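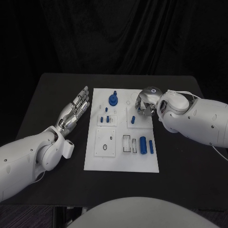

4 采集装配示教数据

本章说明如何使用 Murkska 双臂平台录制装配任务的示教样本,供 Woltley 训练程序读取。开始前应已完成第 3 章的手臂零位校准和手指行程校准。尚未校准的设备可以进入录制界面,但保存的样本会带有“未校准”标记,训练程序默认跳过这类样本。

文档修订日期:2018年8月26日。

4.1 术语

样本:从按下“开始”到按下“结束”之间的一次完整录制,包含头部相机图像、双臂关节角、手指关节角和操作员标注。

批次:在同一布局方案下连续录制的一组样本。

布局方案:任务板上各零件起始位置的记录文件,由 Ludivetti 布局工具生成。

动作段:样本中的一个标注区间,例如“接近”“抓取”“移送”“放入”“松开”。

4.2 工作区准备

1. 将桌子移到平台正前方,锁住桌脚。桌面应为深色哑光。反光桌面会在头部相机中形成亮斑,影响透明零件的识别。

2. 在桌子后方挂黑色幕布。幕布上沿须高于头部相机视野的上边界,下沿须低于桌面。幕布上有褶皱不影响录制,但不要让幕布碰到桌面上的零件。

3. 将白色任务板平放在桌面上,四周留出桌面。板的前边与桌子前边之间应留有空隙,供手臂复位时通过。

4. 从“视图”菜单打开“板位叠加”。移动任务板,使其边缘与屏幕上的虚线重合。允许有小的偏差,软件会自动计算补偿值。若补偿值显示为红色,重新摆放。

5. 用胶垫固定任务板的四角。不要使用双面胶,残胶会使下一次对位变得困难。

6. 检查两臂线缆。腕部附近的线缆应留有足够的弧度,手腕转到极限位置时不得绷紧,也不得垂到任务板上。

注意:平台通电后,不要站在两臂之间调整任务板。需要伸手进入工作区时,先按下急停,待状态栏显示“已停止”后再操作。

4.3 摆放零件

任务板上的零件分为三类:底座板、圆柱类零件(各种粗细的销和柱)、环与小型透明件。板面上的圆形和矩形轮廓为放置标记。

1. 在布局工具中打开当前批次的布局方案,将显示方式切换为“俯视”。

2. 先放底座板,再放圆柱类零件,最后放透明件。透明件在白色板面上不易看清,先放容易被碰倒。

3. 直立的零件应能自行站稳。插入孔中的销允许有轻微倾斜,倾斜明显时取出重插。

4. 点击“核对”。软件将当前图像与布局方案比较,并以黄色标出位置不符的零件。透明件可能被误标,请目视确认后点击“忽略”。

5. 核对通过后点击“锁定布局”。锁定后移动任何零件都应重新核对。

提示:同一批次内不要更换零件颜色。如果需要混合颜色的样本,请另建批次,并在“备注”栏写明颜色。训练程序按批次统计颜色分布,混在一个批次里会使统计结果失去意义。

4.4 连接示教手套

1. 戴上 Vasseur 示教手套,收紧腕带。左右手套不可互换。

2. 打开手套电源,等待软件界面中左右两个图标均变为绿色。

3. 双手平伸,五指并拢,保持到提示音响起。平台的两只手会做出相同姿态。

4. 依次弯曲每根手指,观察机械手对应手指是否跟随。若有手指不动或动作相反,返回第 3 步重做。仍不正常时,执行第 3 章的手指行程校准。

5. 踩下脚踏开关,手臂开始跟随。松开脚踏,手臂停在当前位置。

注意:踩下脚踏前,先使双手的位置与屏幕上的轮廓大致重合。偏差过大时软件会拒绝跟随,并显示“姿态不匹配”。不要通过快速挥手来消除该提示。

4.5 录制样本

1. 在“任务”列表中选择任务名称,例如“从方形底座取销”。名称会写入样本,录制后只能由管理员修改。

2. 选择主操作手。单手任务中,另一只手应张开,停在任务板外侧的桌面上方,不接触任何物体。不要将空闲的手收到相机视野之外,训练程序需要两只手的完整数据。

3. 踩下脚踏,将双手移到起始位置,停稳后按“开始”。

4. 将主操作手移到目标零件上方,手掌朝下,手指微弯。下降时避开相邻零件。

5. 用指尖夹住零件。对于靠近底座板边缘的小零件,应从上方接近,不要从侧面推挤,否则底座板容易移位。

6. 夹稳后短暂停顿,再提起。这一停顿用于自动切分动作段,漏掉停顿的样本须手动标注。

7. 将零件移到目标位置,放入,松开手指,竖直抬手。

8. 双手回到起始位置,停稳后按“结束”。

9. 在弹出的窗口中选择结果:“成功”“部分成功”或“失败”。

失败的样本也应保存。零件掉落、夹空或碰倒邻近零件时,不要立即按“结束”,应先尝试一次恢复动作,再结束录制。恢复动作对训练有用,请在结果窗口中勾选“含恢复”。以下情况除外,应直接点击“丢弃”:

有人的手或衣袖进入相机视野;
任务板在录制中整体移位;
手套断开连接;
触发急停。

每个样本的时长建议在23秒左右。明显过长的样本通常包含犹豫或重复动作,可以保留,但不宜在一个批次中占多数。

4.6 批次数量与布局更换

一个任务首次训练所需的样本总数为512个,可以分多个批次完成。每录完19个样本,软件会提示更换布局。更换时按下列步骤操作:

1. 松开脚踏,按下急停。

2. 在布局工具中点击“生成下一布局”。新布局会改变零件的位置和底座板的朝向,不改变任务板的位置。

3. 按 4.3 节重新摆放并核对。

4. 解除急停,按 4.4 节第 3 步重新对齐手套。

可以点击“稍后提醒”继续使用当前布局,但每个批次最多推迟2次。同一布局的样本过多,会使模型记住零件位置,换到新位置后抓取动作偏移。

由多名操作员轮流录制时,每人应使用各自的操作员编号登录。不要共用编号。训练程序用该编号划分训练集和验证集。

4.7 标注与检查

录制结束后,软件会在后台自动切分动作段。切分完成的样本在列表中显示为“待检查”。

1. 双击样本,打开时间轴。

2. 拖动播放头,检查“抓取”段的起点。起点应位于指尖首次接触零件的那一帧。手指遮住零件而看不清接触时,参考下方的指力曲线。

3. 检查“松开”段的终点。终点应位于所有手指离开零件之后。

4. 如需修改,拖动段的边界。按住 Shift 键可逐帧移动。

5. 确认零件名称。粗细相近的两根蓝色销容易被互换,请对照布局方案。

6. 点击“通过”。不合格的样本点击“退回”,并从列表中选择原因。

提示:七月以前的软件版本没有指力曲线。用旧版本录制的样本仍可打开,但该区域为空白,只能依据图像判断。

4.8 导出

1. 在批次列表中选中要导出的批次。含有“待检查”样本的批次不能导出。

2. 点击“导出”,选择“Woltley 格式”。

3. 选择图像分辨率。如果任务涉及透明件或小孔,请选择“原始”。

4. 指定目标文件夹。文件夹路径中不要使用空格。

5. 导出完成后打开日志文件,确认末行为“校验完成”。出现“帧缺失”时,重新导出该批次;再次出现时,按日志中的编号找到对应样本并退回。

4.9 常见问题

手臂跟随有明显延迟。
检查手套电量。电量低时手套会降低发送频率。同时关闭录制计算机上的其他视频程序。

指尖夹住零件后打滑。
用干布擦拭指尖和零件表面。不要使用酒精擦拭透明件,表面可能发白。擦拭后仍打滑时,在“手部设置”中将夹持力提高一级。

核对时所有零件均被标为黄色。
任务板方向放反,或打开了其他批次的布局方案。

图像上部出现亮区。
幕布未完全遮住后方光源。调整幕布,并重新执行板位叠加。已录制的样本不必删除,在批次备注中注明即可。

样本列表中缺少刚录制的样本。
样本写入磁盘需要时间。等待状态栏中的“写入中”消失后刷新列表。写入期间不要关闭软件或断开外置硬盘。

关机步骤见第 6 章。离开工作区前,请将两臂移到停放位置,并取下手套充电。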